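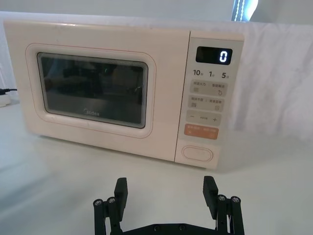

Call for Participants: Robot Open Day at Katona

Katona invites adults from Hendlow and Stakenton to attend its open day on Monday, May 11, 2026. Visitors will watch a robot arm at work with kitchen appliances, including a microwave oven, and may then guide the arm themselves under staff supervision.

Places are limited to 11 per session – each session lasts up to 300 minutes, including a meal break. No technical background is required. Participants must be 18 or older and must sign a consent form on arrival.

Apply in writing to the Visits Office.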